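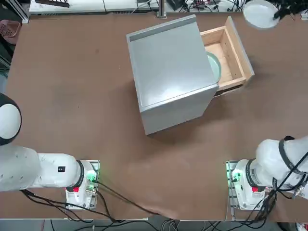 Sturley asked at the outset whether the kitchen charge was going up again, and said the last increase had been put to members with one week's notice. The chair replied that no increase was proposed for this year. Sturley asked that this be written down, and it is.

PAVOW HALL USERS' MEETING
Minutes of the February meeting
Held in the small room, 7:00 p.m.

1. Minutes of the last meeting

Read and accepted with one correction. Under item 4, "the back gate" should read "the side gate." The back gate was replaced two years ago and does not stick.

2. Matters arising

The side gate still sticks. The hinge has been oiled and the post looked at. The post is leaning and will have to be reset once the ground is soft enough to dig. Carried over.

The lost key has not turned up. A new one was cut and is on the hook in the office. Groups were reminded to sign for it.

The choir has moved its boxes out from under the stage.

3. Money

The account stood at $2,835 at the end of the month. The heating bill of $627 has been paid out of that. The piano tuning bill has not come in yet. Hire income was down on the same month last year because two weekend bookings fell through on account of snow. One of the two has rebooked for the spring and its deposit has been carried forward. The other asked for its deposit back. After some discussion it was agreed to return it in full, as the parking lot had not been plowed and the hirer could not have used the hall in any case.

It was asked whether the hire form should say what happens in bad weather. Agreed that it should. A sentence will be drafted for the next meeting.

4. Heating

The thermostat in the main room was found set to 80 on two mornings. A cover with a lock was suggested. The quilters objected, since they sit still for three hours and need the room warmer than the dance class does. It was agreed to try a notice by the thermostat first, asking the last group out to turn it down to 55. If the next bill is no better, the cover will be bought.

The radiator by the fire door knocks. It has been bled and still knocks.

5. Potluck supper

The date will be fixed when the band confirms. Last year's supper ran short of main dishes and had far too many desserts, so the sign-up sheet will be split this time, with family names A to M asked for a main dish or a salad and N to Z for bread, drinks or dessert. Anyone who wants to bring something else may still do so.

Tickets will be limited to 100, the most the main room can seat at tables. The doors will open at 5:30 p.m. and food will be served at 6:00. Long tables are to be set up the evening before. Two of them have a bad leg and should be left in the store.

There was a longer discussion about plates. Paper plates were used last year and the trash cans overflowed by the middle of the evening. Against that, washing up took until nearly midnight the year before. A vote was held and the hall's own china will be used, with a washing-up list pinned beside the food list. Forks are short. People will be asked to bring their own and to mark them with tape.

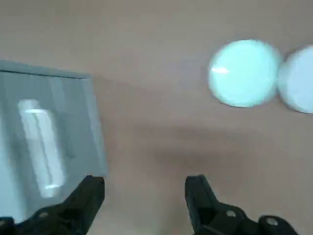
Page last changed: February, 9:40 p.m. (item 7 added)

6. Endov Road footpath

The town has written to say that the footpath along Endov Road will be closed while the drain is dug up. The work is expected to last 8 days. People walking to the hall will have to come around by the school. It was agreed to put a sign at the corner and to tell the evening groups directly, as the school side has no street light past the bus stop. The letter does not give a start date. The town will be asked for one.

The closure should not affect the parking lot entrance. The meeting asked for that in writing as well.

7. Any other business

The bulletin board is full of old notices. Anything past its date will come down at the end of the month. Groups that want a notice kept should put the current year on it.

The toddler group asked for a shelf in the store cupboard. Agreed, the second one up on the left, once the old projector screen has been given away. If it is not claimed by the next meeting it will go to the dump.

A complaint about chairs being stacked too high was noted. Six to a stack is the limit. The blue chairs do not stack with the gray ones and should be kept on the window side.

The front step was salted by whoever arrived first during the snow. The bucket is now empty and a new bag is needed.

8. Next meeting

In March, same room, 7:00 p.m. Items for the agenda should be left in the office mailbox a week ahead.

The meeting closed at 8:50 p.m.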